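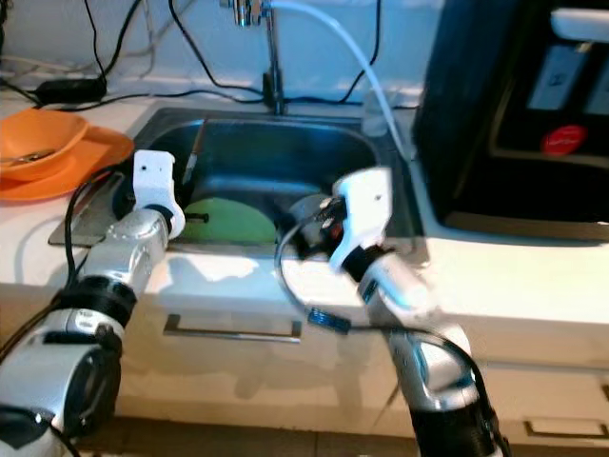 Robotics Club: dishes, dishes, dishes

What a spring the Scanlon robotics club has had! Back in May we voted to drop the line-following cars for a while and take on something everybody has an opinion about, namely washing up. The project is called Hamimow (don't ask, it won the vote by a landslide) and the goal is simple to say and very hard to do: two arms, one sink, a few dirty dishes, and no human hands.

We started with plates and lids, the flat round stuff, and wow, is that harder than it sounds. A plate lying at the bottom of a deep basin gives a gripper almost nothing to grab. The coding group has been trying to get the left arm to tip the rim up a little so the fingers can slide under, while the right arm stays close by the sink and keeps out of the way. Keeping out of the way took us longer than the grabbing did. The first week the arms bumped each other so often that we made a rule: whoever's code causes the bump brings the snacks. We ate very well.

Bowls and spoons are next on the list, and then the brush. Opinions are split on the brush. Half the club thinks one arm should hold the dish while the other scrubs, and the other half wants to wedge the dish against the side of the sink and scrub with whichever arm is closer. Both teams have code on the shared drive, so take a look and pick a side!

The Mulldale Challenge is where all this is headed. Each school gets 7 minutes at the sink and three tries, and dropping a dish costs you 2 points. We logged 300 practice runs before the end of the school year, and the newer ones are so much smoother than the early ones that it's fun to play them back to back. If you were there for the early ones, you know.

Summer sessions begin 9th July in the kitchen lab. New members are very welcome, and you don't need to know any programming. We need people who can write up run notes, people who like fiddling with cables, and people who will argue with us about the brush. Bring closed-toe shoes, a water bottle and a signed permission form. Forms are at the front office.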